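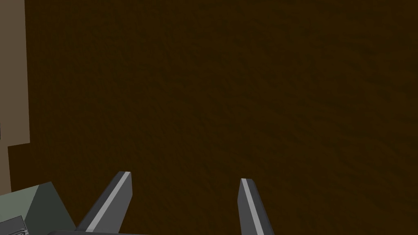
*Fig. 1. Dark brown surface with a mottled, grainy texture.*

**Home Interiors I: Handout 4, Kitchen Surfaces**
Instructor: Pravesh Mathebula
Revised 26 July 2025

Read this before the workshop and bring your notes from Handout 3 (color and light). Words in bold are on the vocabulary list.

## 1. Large surfaces and small samples

A surface looks different at full size than it does on a sample card. Dark colors usually seem darker once they cover a whole floor or tabletop. Fine patterns tend to blend into one tone when you step back, and bold patterns get busier.

Always look at a sample in the position it will have in the room. Floor samples go on the floor. Counter samples go flat at counter height, and wall samples stand upright. Check each one in daylight and again in the evening with the lamps on.

**Texture** can be real or only seen. Real texture can be felt with the hand. Seen texture comes from changes in color and tone on a surface that may be perfectly smooth. Write down which kind you mean. "Textured brown" tells a client very little.

## 2. Counters

Granite is an igneous rock made mostly of quartz and feldspar. It handles heat well and is hard to scratch in daily use. It is also somewhat **porous**, and many slabs are sealed for that reason. To test a slab, leave a few drops of water on it for several minutes. If the spot darkens, the stone is taking in water and needs sealer.

Other points to cover with a client:

- Edge shape. A square edge is simple to clean but chips more easily than a rounded one.
- Seams. Ask where they will fall before the stone is cut.
- Overhang. Seating needs knee room, and a long overhang needs support.
- Cleaning. Mild soap and water. No vinegar on marble or limestone.

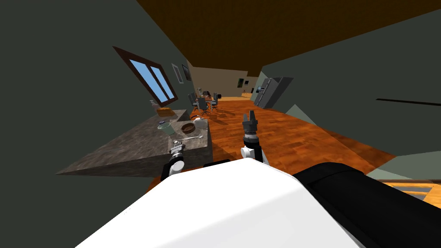

*Fig. 2. Gray granite countertop in a kitchen and dining area with a wooden floor.*

Gray stone is a safe middle tone beside wood, but check the **undertone**. Some grays lean blue and some lean green, and either can make a warm floor look orange. Put the two samples side by side on white paper and compare them.

## 3. Case: the Korkis kitchen

Kiều Kiều and Kha Trình presented this project in January. The client had 3000 dollars for surfaces only. The cabinets and layout stayed as they were.

Their first plan put all the money into a new counter. On review they kept the old counter, had it cleaned and resealed, and refinished the wood floor. They set aside 7 percent for repairs found along the way, and they used it all on one soft board near the sink.

Giang Diệp asked during the review why the floor came first. The answer was that the floor ran through to the dining area and the counter did not. That is a fair argument. Their report is in the Londinby folder, and the supplier quotes are in the appendix.

## 4. Islands

An island is seen from all sides, so its side panels matter as much as its top. Decide early whether the top will match the other counters or contrast with them. Both can work. A near match usually looks like a mistake.
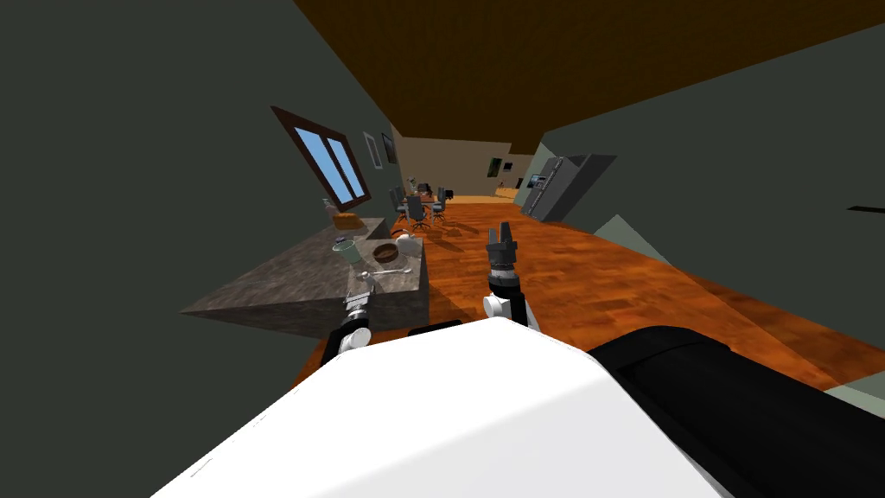
*Fig. 3. Kitchen island with a mottled gray top and block-shaped sides.*

For walkways beside an island, plan on 48 inches if two people will cook at once. Measure from the edge of the counter, including any overhang. Measure again with the dishwasher and oven doors open.

## 5. Assignment

Choose one room at home. List each large surface, its material if you know it, its main color, and whether its texture is real or seen. Then propose one change and give the cost, including labor.

The written part should be about 100 words. Attach your table on a separate page and give it to Ji-hoon Shin at the start of the workshop.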